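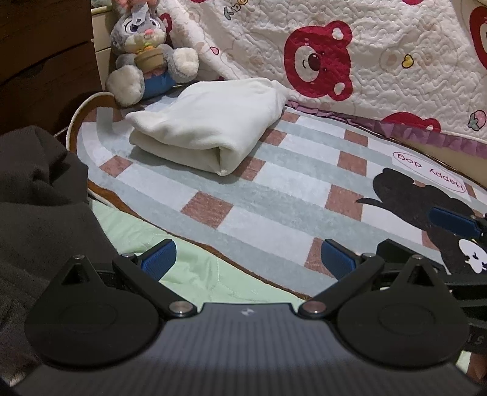

Step 2: Find the finger that won't let go

Filed under: Gripper Repair & Troubleshooting

My gripper started hanging onto things on a Tuesday. I'd fold a white fleece blanket, set it down, release, and one blue pad would close right back up on the fleece – so annoying!

Power everything off first, please. Then open and close each finger by hand and feel for drag at the silver pivot pins. Mine was stiff at the upper joint (Yasuo Hoshino at Tarside guessed lint, and he was right). Pick the fuzz out with tweezers, wipe the pin, and work the joint until it swings freely. Then run 200 empty cycles before you go near a blanket again.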